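The Last Job in the Room
Why tidying a shelf is still the hardest thing you can ask of a machine

By our technology correspondent
1/2/24

Ask people what they want from a home robot and you won't hear much about chess or poetry. They want the stuff put away. They want to come down in the morning and find the floor clear, the shelves straight and the gym kit back where it lives, and they'd quite like it done by something that doesn't sulk.

I've spent a good part of this winter looking at how close we are, and I'm more excited than I expected to be (with a few bruises, which I'll come to). The place to start is with the chore itself, done by the only machine that can reliably do it at the moment, a person with two hands. Take a row of push-up stands on a shelf.
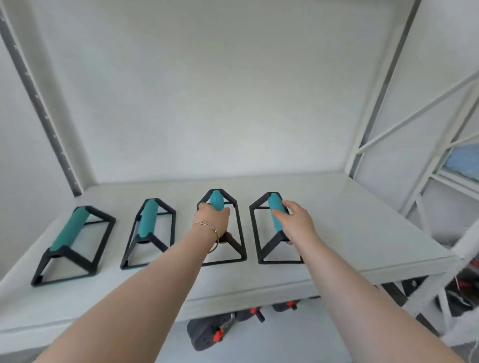

Jostura, a small robotics firm in Pallham, has built its whole test programme on jobs of this size. Its two-armed machine, Jilix, has a list of 369 chores to learn, from pairing socks to restocking a shop display, and each one gets 200 attempts before anybody is allowed to say it works. I love that rule. Most of the robot clips that do the rounds online show one good attempt, and you never find out how many bad ones came before it.

Straightening things on a shelf sounds like the easy end of the list. For Jilix it's near the top for difficulty! An object made of thin bars and open triangles is mostly air, so the depth sensors see straight through it and guess wrong about where it ends. Put several matching ones side by side and the machine has to decide which leg belongs to which handle. Then it has to get its fingers round one grip without nudging the next, in a space with a back wall and not much room for an elbow.

And people cheat, wonderfully. We use both hands at once on different things. We feel a wobble and correct it before we've noticed it. We steady something with a fingertip while looking elsewhere, and we let go at just the right moment without giving it a thought.
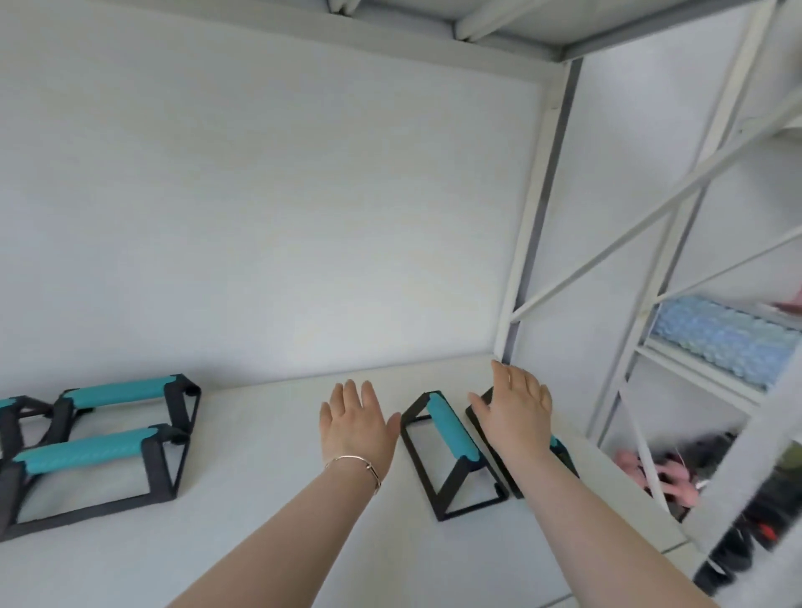 Letting go, as it happens, is where Jilix loses most of its marks. In the November round it made 2,737 attempts across the household chores and finished 953 of them with no help, and the engineers told me that a great many of the failures came at the very end, when the gripper opened and dragged the object a little way with it. A small drag doesn't matter with a cushion. With a row of things that are meant to line up, it matters a lot.

Still, 953 is a lot of chores! I watched it clear a breakfast tray and hang up a coat, slowly, with a long pause before each grab, and I found myself leaning forward in my chair willing it on.

Shop floors will probably get there first. Evangelista, a sports shop a few streets away, has agreed to let Jilix face up its shelves after closing time, when it can take as long as it likes and there are no toddlers about. The stock is the same every night and so is the lighting. A family home offers neither, and the engineers are frank that a spare room full of odds and ends is years off for them.

I'd have one tomorrow all the same, even at that speed. It could start on the cupboard under my stairs and I'd check on it at the weekend.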